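The two-minute table: a conversation about clearing up

There is a kettle in the corner of the office at Prindell, and I was told before I had my coat off that I could use it as often as I liked so long as I put the mug back. I mention it because putting things back is very nearly the whole of what we talked about, over a long July afternoon and more tea than was sensible.

The woman I had come to see looks after the shared worktables there. She asked me to leave her name out of it ("my sister already says I talk about tidying too much, and I'd rather not hand her the proof"), so I have. She has been at it for years, first at Conura, where she ran a packing room, and now at Prindell, where the tables are bigger and more people use them.

I began by asking what makes a good table, expecting to hear about height and legs, and got a very firm answer about colour.

"White," she said. "Plain white and not shiny. At Conura we had brown ones, a lovely warm brown, and you could lose anything on them. Card, string, a biscuit. On a white table a bit of brown paper shouts at you from across the room, and people will pick it up because they're tired of looking at it."

She is fond of brown paper, as it happens, and keeps a good stock of it for wrapping. It is what comes after the wrapping that bothers her. Somebody opens a parcel, screws the paper into a ball, puts it down for a moment while they look at what came in it, and there the paper stays. She has a theory that a thing which has been crumpled stops belonging to anyone. A flat sheet is still useful and somebody will fold it up and save it, but once it's a ball it could be anybody's.

"And then there's cups," she said, before I could ask. "Paper cups are the worst of the lot, because you can never be sure if they're finished with. I've thrown away people's coffee. I've had words said to me over it, too, and quite right."

Her rule for cups is simple enough. If it's standing on the table and there's something in it, leave it be. If it's empty, into the bin it goes, whoever you are and whoever's it was. She tried for a while to get everybody to write their initials on the side, and that lasted until the pen went missing.

Her way of clearing a table has a name, though she was a little shy about telling me. She calls it a Jorkorine, after the firm that made the first timer she used for it, a little wind-up thing with a ring like a bicycle bell. You set it for 2 minutes and clear one table, and when it rings you stop, even if there's something left. I said that the stopping seemed odd to me.

"Oh, the stopping's the best part," she said. "If you tell people to clear up until it's done, they look at the room and their hearts sink, and off they go to find something else to do. Tell them it's two minutes and they'll give you the two minutes gladly. Most of the time the table's bare with a good half minute to go and they stand there looking pleased with themselves!"

The bins matter more than people think, she told me, and here she got up and walked about a bit, showing me with her arms how wide she likes them. They should be big and open at the top, with no lid and no pedal, and they should stand right up against the table so that nothing has to be carried. She once paced it out at Conura. With the bin by the door, people used it when they were leaving and at no other time. She moved it up beside the table one evening without telling a soul, and the next day it was full by lunch.

She prefers them pale, too, cream or beige, so you can see at a glance what has gone in. I wondered if that wasn't rather unpleasant, looking at rubbish all day. She laughed and said that she had fished out a pair of scissors, a set of keys and most of a birthday card over the years, and not one of them would have been seen at the bottom of a black bin. Cloths turn up in hers as well. A cloth can be washed, and she'll go in after one up to the elbow.

We talked about the floor for a good while. She likes a grey one, easily swept, with as little standing on it as possible, and she is very strict about wires, which she thinks breed overnight. We talked too about a folding trolley she'd ordered from Thepsuriya, which came with the wrong wheels and which she has grown rather attached to in spite of them.

By then the pot was cold and she wanted to get on. I asked what she would tell somebody with one bad table at home and no idea how to start on it.

"Put the bin next to it first," she said. "Don't touch anything else until the bin's there. Then do the paper, then the cups, and wipe it over. And after that go and sit down, for heaven's sake, it's only a table."

I washed up my mug and put it back on its hook.

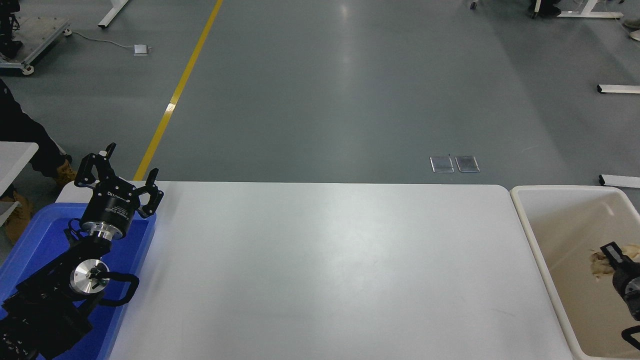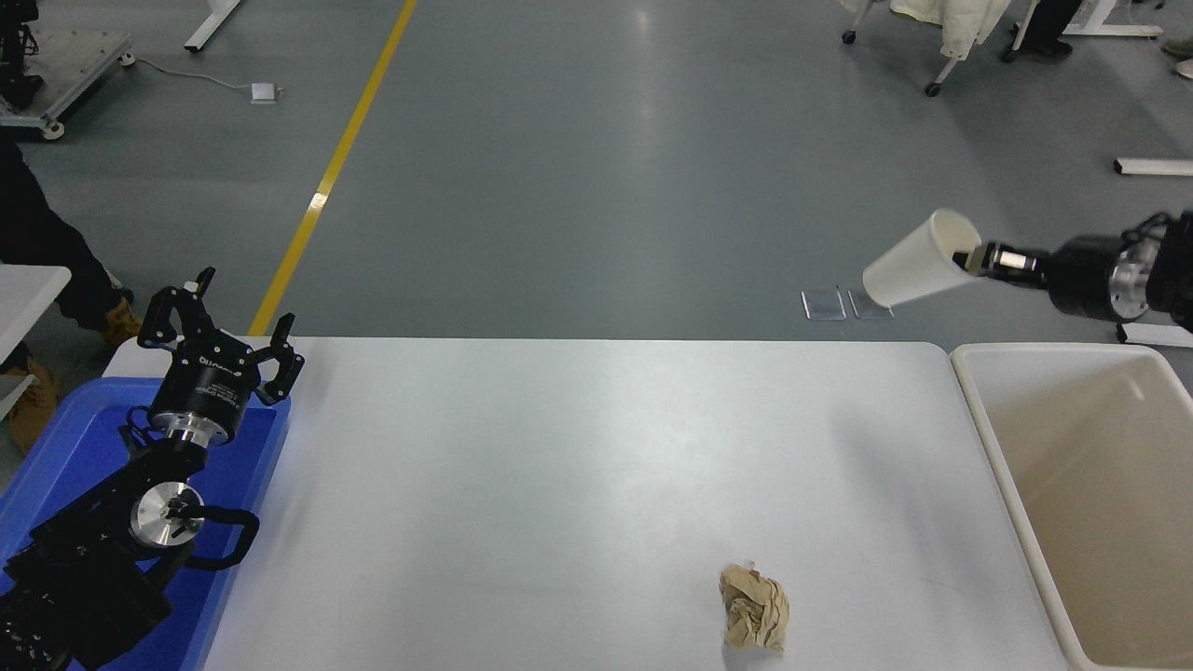
The white table at Prindell, with the big pale bin close beside it in both pictures. The ball of brown paper is on the table in the second.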